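Werkstatttipps der Robotik-AG Plonlow: Flaschen liegend greifen 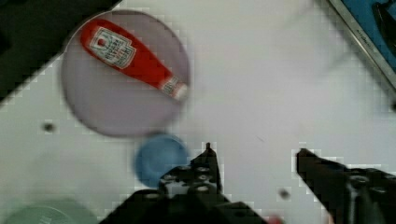 Ketchupflasche auf dem Teller, Blick vom Handgelenk des Greifers.

Liegende Flaschen am Körper fassen, Backen quer zur Längsachse. Am Hals kippt der schwere Teil weg.

Teller und Schalen vor dem Lauf mit Klebepunkten unter dem Rand fixieren — Kreppband reicht. Helle Teller auf weißer Platte erkennt unsere Software Flutent schlecht; Belichtung fest einstellen, Automatik aus.

Greifkraft auf 8 N begrenzen. Schrauben an den Fingern nach 68 Zyklen nachziehen.

Flaschen für Übungsläufe mit Wasser füllen und den Deckel zusätzlich abkleben. Reste auf der Platte mit Spülmittel abwischen, kein Scheuermittel.

Fragen zur Kalibrierung an Graziella Messina, Werkraum Bevia.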